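Informe de avance semestral
Programa Pustusari de rehabilitación de locales de barrio
Presentado a la Fundación Bokar, entidad financiadora

1. Objeto del informe

El presente documento da cuenta de las actividades realizadas por la Asociación Alaoui entre abril y septiembre, conforme al convenio de subvención vigente. Se recogen el estado de las obras, los materiales seleccionados, las incidencias registradas y las previsiones para el segundo semestre. La justificación económica se remite por separado.

2. Estado general de las obras

El programa comprende 12 locales en planta baja, destinados a usos comunitarios. Al cierre del periodo se han concluido las demoliciones interiores en todos ellos y se ha renovado la instalación eléctrica en los situados al norte de la avenida. En 2 locales la obra permanece suspendida a la espera de la autorización de la comunidad de propietarios para sustituir las bajantes.

La retirada de escombros ha requerido más viajes de los contratados, por la presencia de soleras duplicadas que no figuraban en los planos. El sobrecoste se ha absorbido con la partida de imprevistos.

3. Revestimientos y acabados

Se ha optado por láminas decorativas de aspecto marmóreo para los frentes de mostrador y los zócalos de las zonas de espera. La decisión se adoptó tras comparar el coste de colocación con el de la piedra natural y consultar a las entidades que gestionarán los espacios.
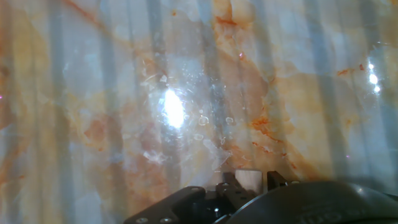 Desde Dolteck se hizo constar, en la reunión de seguimiento de julio, que el plazo de suministro de los acabados no debía condicionar la apertura de los primeros locales, y se solicitó que los zócalos pudieran colocarse con el espacio ya en uso. La asociación aceptó la propuesta y modificó el calendario en consecuencia.

La gama aprobada se limita a un único diseño para todo el programa, lo que facilita la reposición de piezas y evita existencias sobrantes. Los tonos de pared se definirán en octubre. 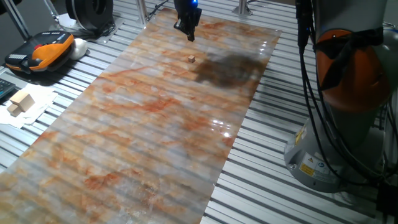 Lámina de acabado marmóreo con vetas anaranjadas y rojizas.

4. Participación vecinal

Durante el semestre se distribuyeron 1.000 cuestionarios en los edificios colindantes. Las respuestas sitúan como prioridades el aislamiento acústico, la accesibilidad de los aseos y la disponibilidad de una sala para estudio en horario de tarde. A raíz de estos resultados se ha reforzado el techo acústico en los locales con vivienda inmediatamente superior y se ha ampliado la anchura de paso en dos accesos.

Las sesiones informativas se celebraron a las 18.30. La asistencia fue desigual: elevada en el sector norte y escasa en el sector del mercado, donde se ensayará una convocatoria en horario de mañana. 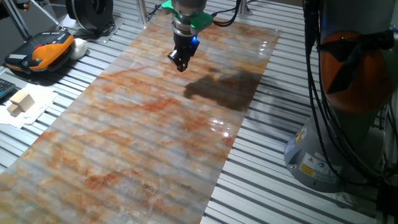
Superficie brillante de la lámina, extendida sobre mesa ranurada.

5. Incidencias y medidas adoptadas

Se detectaron humedades por capilaridad en el local de la esquina sur. Se ha ejecutado una cámara ventilada y se mantendrá el control de las lecturas hasta el invierno. La contratación de la carpintería exterior quedó desierta en primera convocatoria; en la segunda se ha adjudicado por lotes, con una demora de cinco semanas respecto a lo previsto.

Queda pendiente la respuesta municipal sobre la rotulación de las fachadas. De no recibirse antes de noviembre, los locales abrirán con señalización provisional, 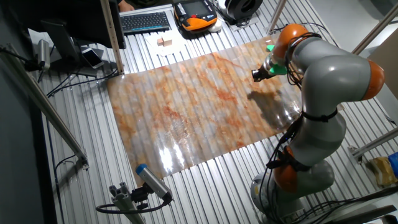
cuyo coste está previsto en la partida de comunicación y no altera el importe total subvencionado. La rotulación definitiva se instalaría entonces en primavera, junto con las marquesinas.

6. Previsiones para el segundo semestre

Finalización de solados y aseos en los locales sin incidencias.
Colocación de zócalos y frentes de mostrador.
Firma de los acuerdos de cesión con las entidades gestoras.
Segunda ronda de consulta en el sector del mercado.

Se solicita a la Fundación Bokar la conformidad con el calendario revisado que se adjunta como anexo II.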